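El Rotow cambia de camiseta y media ciudad se entera por la factura
Dradville, 18/08/2021

El club de barrio más antiguo de Dradville, el Rotow, jugará la próxima temporada de rojo y blanco. Hasta ahí, nada raro: lleva jugando de rojo y blanco desde que alguien compró la primera tela en rebajas. La novedad es que este rojo, según el comunicado del club, es «un rojo distinto», y que el blanco «respira de otra manera». La diferencia de precio con respecto a la equipación anterior, en cambio, se aprecia sin ayuda de ningún comunicado.

El anuncio llegó el lunes a última hora, en una nota de dos páginas en la que la palabra «identidad» aparece bastante más que la palabra «fútbol». El equipo, que en mayo esquivó el descenso gracias a un penalti que el portero rival todavía discute, no ha presentado por ahora ningún fichaje.
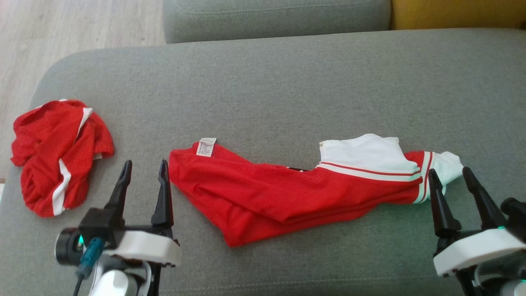

La directiva defiende que el cambio era urgente. La equipación anterior, obra del taller local Asante, tenía la mala costumbre de desteñir al segundo lavado, de modo que el equipo empezaba la liga de rojo y la terminaba de un rosa bastante digno. Hubo aficionados que le cogieron cariño. Hubo incluso un árbitro que obligó al Rotow a cambiarse en el descanso de un partido contra un rival que vestía de salmón, episodio que el club prefiere no comentar y que en los bares de la plaza se comenta cada sábado.

El nuevo proveedor es Kendorel, que ha firmado por dos temporadas y promete un tejido resistente al sol, al barro y a la lavadora comunal del polideportivo – esta última, la prueba verdaderamente seria. El contrato prevé una primera tirada de 2.267 prendas entre camisetas, pantalones y chaquetas de chándal. El Rotow tiene 211 socios. La cuenta sale a más de diez prendas por cabeza, y en el club la llaman «previsión de crecimiento».

Consultada sobre qué ocurrirá si el crecimiento se retrasa, la directiva remite al contrato. El contrato, en su cláusula de devoluciones, remite a la directiva. 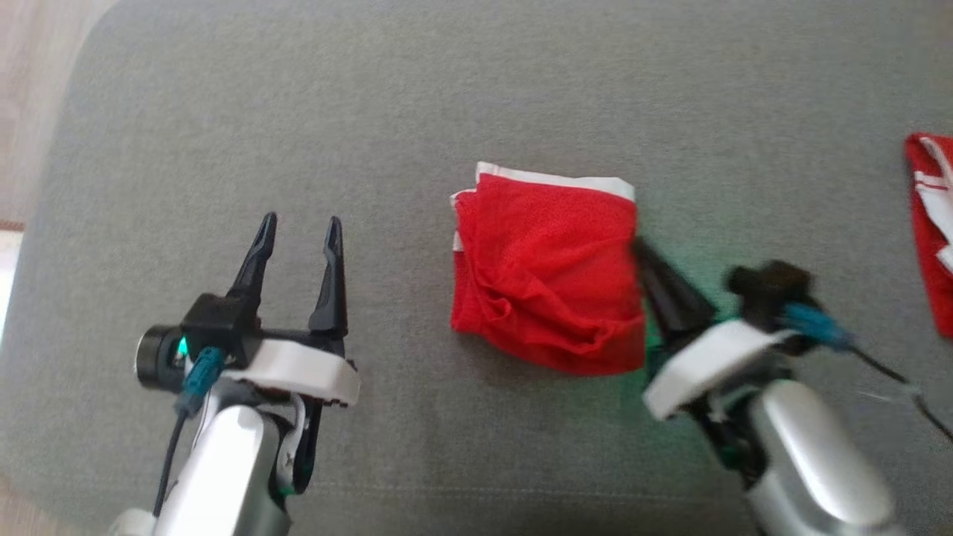

Lavar en frío y no preguntar

La letra pequeña ha dado más que hablar que el diseño. Los padres de la cantera han recibido una hoja de cuidados según la cual las prendas deben lavarse en frío, del revés, sin suavizante y separadas del resto de la colada, y secarse a la sombra en posición horizontal. Quien haya convivido con un niño de nueve años que juega de lateral sabrá valorar el optimismo del texto.

La hoja desaconseja también la plancha, recomendación que ha sido acogida con una obediencia inmediata y ejemplar en todas las categorías.

Queda por resolver el asunto de las equipaciones viejas. El club ofreció al principio un descuento a quien las entregara, pero retiró la oferta al tercer día, cuando empezaron a llegar camisetas de otros equipos, varias fundas de almohada rojas y un mantel. Ahora se habla de una subasta benéfica para reparar el marcador, que desde la primavera no muestra goles visitantes y que por ese motivo tiene también sus partidarios. 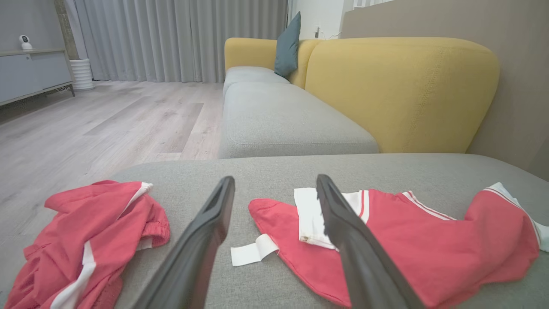
Nhyira Dogbe considera que el debate se ha planteado al revés: el rosa, sostiene, era lo único que distinguía al Rotow de los otros tres equipos de la comarca que visten de rojo y blanco, y cobrar más por parecerse al vecino tiene su mérito. Propone que la segunda equipación sea rosa desde el primer día, «y así nos ahorramos los lavados». La idea ha reunido bastantes adhesiones en la barra del polideportivo, donde no consta oficialmente ninguna oposición, aunque tampoco consta oficialmente la barra.

El club ha respondido que estudiará todas las propuestas que se presenten por escrito. El plazo termina a final de mes. El formulario puede recogerse en secretaría, que en agosto abre los jueves por la tarde, salvo este.

La presentación oficial de la camiseta será en el descanso del primer amistoso, para el que se esperan unos 2.000 espectadores en un campo con asientos para bastantes menos. Las camisetas estarán a la venta esa misma tarde en todas las tallas excepto la mediana, que viene en otro camión.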